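**Reviving an old office tower, worth it?**

**Zimside** · Thursday, March 6, 2025
Got a retired desktop for $25 and I'm hooked! Plan is a little music server for the kitchen (Linux, 4 GB of RAM to start).

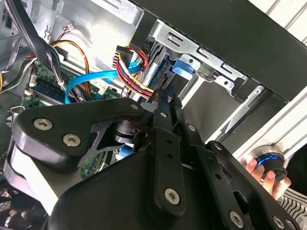

*Inside the case, by the power cables*

**Cutia**
Love these projects! But put in an SSD first. Mine went from a 40 second boot to almost nothing.

**Vuorinen**
Disagree, I'd do RAM first. Music files are tiny, any old drive keeps up.

**Cutia**
Sure, until it has to index 545 albums, lol. SSD!!

**Zimside**
Okay, you've both got me shopping.

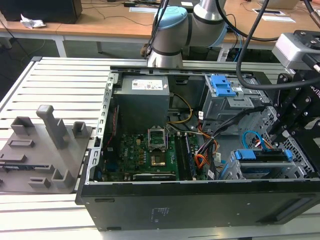

I'm also torn on the operating system. Debian, or something with a friendlier desktop?

**Berkmont**
Debian with no desktop at all. I set mine up in January and run everything from my phone.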